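Costhorpe Lettering Circle
Minutes of the monthly meeting, October 27, 2018

The meeting opened at 2 p.m. in the upstairs room. Minutes of the last meeting were read and accepted with one correction: the chalk workshop was in Vondovcombe, and we had written Costhorpe all the way through. Apologies to everyone in Vondovcombe, who fed us very well.

1. Moving practice to whiteboards

This took up most of the afternoon and it was a great discussion. Until now we have warmed up on newsprint, which we love, but we go through it at a terrible rate (the last pad of 100 sheets was gone in 2 meetings!). The proposal was to do the first half hour on dry-erase boards and keep paper for the pieces people want to take home.

Several members said they had worried that marker on a slick surface would feel like skating. It does feel like that for the first few letters, and then the arm wakes up and you start drawing from the shoulder, just as the old sign painters' manuals tell you to. We looked at a capital A in black marker for a long time. It is a wonderful letter to start with, all diagonals and one decision about where the bar goes.
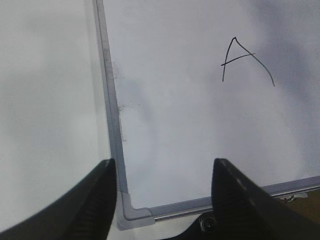

The question of upright or flat came next. On an easel you can step back and see the whole letter at once, and the group can see it too. Flat on the table, you get a steadier hand but a slanted view, and it is very easy to make one leg longer than the other without noticing until you walk to the far side. It was agreed to try flat for the first ten minutes and then prop the boards up, so that everyone gets both. Anyone with a sore neck should start upright and stay there.

There was a happy detour on crossbars. The Sebastian alphabet, which we have been copying from since spring, keeps its bar neatly between the legs. A bar that sails past both sides is livelier and more like handwriting, and more than one person admitted to liking it better. We will do an overshoot session in the new year and see how far the alphabet can be pushed before it stops holding together as a set.

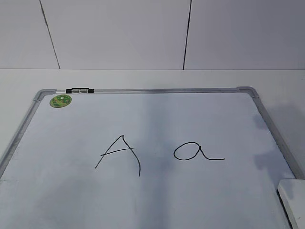
Fabian Hämmerli wondered whether we were letting the marker do too much of the work. A fine black tip shows every wobble, he said, and that is exactly why he likes it, but beginners may get discouraged and go back to fat markers that hide everything. He suggested fine tips for the skeleton of the letter and chisel tips once the skeleton is sound. Lots of nodding at this. It was agreed, and Fabian will write out a one-page warm-up sheet: straight strokes, slants, then A, V, W, M and N in that order.

He also asked that nobody apologize for a shaky letter before the rest of us have had a chance to enjoy it. Carried by applause.

2. Erasing and care of the boards

A short item that grew. Old marker left on overnight leaves ghosts, and a faint gray haze under a fresh letter makes it hard to judge the thin strokes. We agreed on the following:

Erase at the end of every warm-up, even if the letter is a good one. Take a photo first if you must.
Use a proper eraser and press evenly. Sleeves and the sides of hands are how the smears got there.
Wipe along the metal frame as well, where the leftovers collect.
Cap markers and store them lying down.
Leave stickers where they are. The round green one in the top corner of the practice board is a handy way to tell which way is up when the board is flat on the table.

Fabian has offered to bring in a second eraser so that two tables can clean up at once.

3. Letter from our friends

The following was read aloud and enjoyed very much. It had been sitting in the wrong folder since summer, and we are sorry for the slow answer.

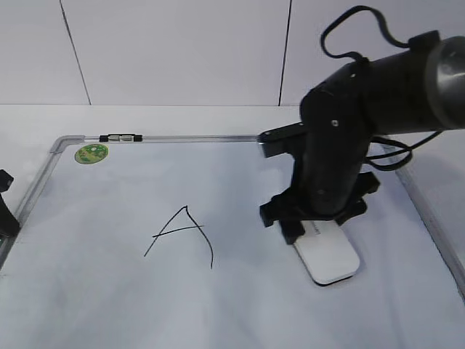 Clarnudthorpe, August

Dear Costhorpe friends,

We have been using boards since last winter and would not go back! Our newer members are braver on them. A bad letter is gone in one wipe, so they try odd things they would never risk on good paper, and some of those odd things have ended up in our banners. We draw one capital per meeting and stay on it. It sounds dull and is a delight. By the end of the A evening we had fat ones, starved ones, one with a tail like a cat, and a very long argument about where the point should lean.

Do come and visit. We have a big table, decent light and far too much cake.

The meeting agreed to reply this week and accept. A date will be worked out by email.

4. Money

The balance stands at $1196. It was agreed to spend up to $70 on fine and chisel markers, all black for now. A request for colors was heard warmly and put off until the boards have had a few months of use.

5. Display for the library window

We have the window again in the new year, and the theme will be One Letter. Everyone brings an A in any material they like, finished or half finished. Early sketches are especially welcome, and so are photos of practice boards, as passersby seem to love seeing how a letter gets going. Please write your name on the back in pencil.

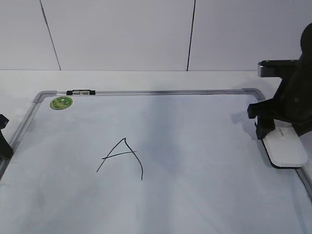
Practice A, black marker on whiteboard

6. Any other business

The kettle is fixed. The stool with the short leg has been moved to the hallway and should stay there.

Two copies of the Sebastian alphabet are missing their second page, K through T. Please check your folders.

The meeting closed at 4:15 p.m. Bring an old cotton cloth next time, along with your warm-up sheet.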